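Slow Boat to Girora

By Upendo Kinyua

8/20/26

The ferry leaves Plalbridge when it leaves. That's the first thing. The ticket says early evening, the man at the gate says "soon," and the woman selling fried dough by the gate says eat now, you'll be here a while. She was right. Two bags of dough later we were still tied up, watching a truck full of onions try to back up the ramp for the fourth time.

I'd wanted to do this crossing for years. 710 miles up the lake and down the river, 19 stops, no cabin worth the name unless you book in December for the following summer. I didn't book in December. I got a bunk in a room for eight, top row, under a pipe.

The boat is the Grorker. Ugly name, handsome boat. White once. She carries mail, cement, chickens, schoolteachers going back to post, and a handful of people like me with too much luggage. Erick Lema has been her purser for most of his working life and he knows who's getting off where before they do. He looked at my bag and said one word. "Heavy." Then he carried it himself, up two flights, and wouldn't take a tip.

First night, no sleep. Engine right under us. Somebody's radio. A baby, then a diffrent baby. Around three I gave up and went on deck and the whole lake was flat and black with fishing lamps all over it, far out, like a second town. Stayed til the sun came up. Cold as anything. Tea in a tin mug, too sweet, perfect.

Then the stops. Some have a dock. Most don't, so the small boats come out and everything goes over the side by rope. Mattresses. A goat, not happy. A wedding cake in a box, handed down through five pairs of hands while the whole rail went quiet, and a big cheer when it landed safe. I've paid for worse theater.

Bhatia is where you get off if you have any sense. The Grorker lays over there a full night to take on fuel, and you can sleep ashore in a real bed and be back aboard by breakfast. I walked up the hill with a couple on their way home to their grandkids. Hot shower. Soup. Called my sister and talked too long.

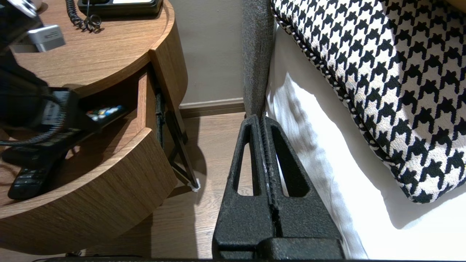
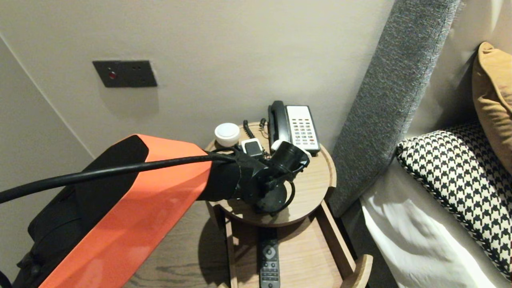 Round wooden table and telephone, both pictures.

Back aboard, the mood had changed. Half the bunks empty, the cement gone, the boat riding higher. After Bhatia it's river, and the river is slow. Banks close enough to wave at people, and you do wave, all day, your arm gets tired. Kids run along beside for as far as the path goes. Lunch is rice and fish. Dinner is fish and rice. Nobody complains, the fish is that good.

Lema let me sit in his office the last afternoon while he did the books. He writes everything in pencil. The Grorker had moved 3162 sacks of mail and freight so far this season, he said, and lost 2. He could tell me which two. He did tell me. One was beans. The other he's still mad about.

I asked if he'd ever take the bus instead, now the road is open. It's quicker by days. He thought about it longer than I expected.

"Where would I stand?" he said.

We came into Girora in the rain with the horn going. People on the landing under umbrellas and plastic sheets, yelling names up at us. The onions went off first. I was near the end of the line, bag on my shoulder, legs still moving like the deck was under them.

If you go: buy your ticket at the gate, cash only. Ask for a lower bunk. Bring a blanket, ear plugs, and somthing to share, because everyone else will. Get your room in Bhatia sorted before you sail, the places near the water fill up by dark. Boats run back the other way the next morning, or whenever they're loaded.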